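Search this site Go

The Farutley Gauge

6 Apr 2026 | By Hsin-yi Chung

The gauge at Farutley read 411 when Edberg signed the log.

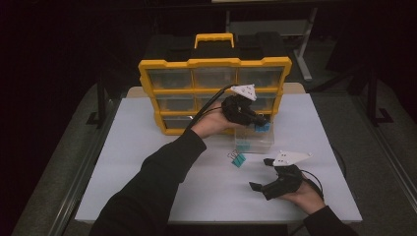

He entered the figure in pencil and initialed it. The previous entry, in Ninel's hand, was 1161. A reservoir does not lose that much between two readings unless a valve is open, and both valves were shut. He checked them again. The wheels were stiff and the seals intact.

He called the district office at 9. Kemppainen answered.

"Read me the last line," she said.

He read it.

"Ninel left in October," she said. "Who has been signing?"

Edberg turned back a page. The initials ran to the top in the same small, level script. He put down the receiver, took the flashlight and went out to read the gauge a second time.

2 comments | 9 shares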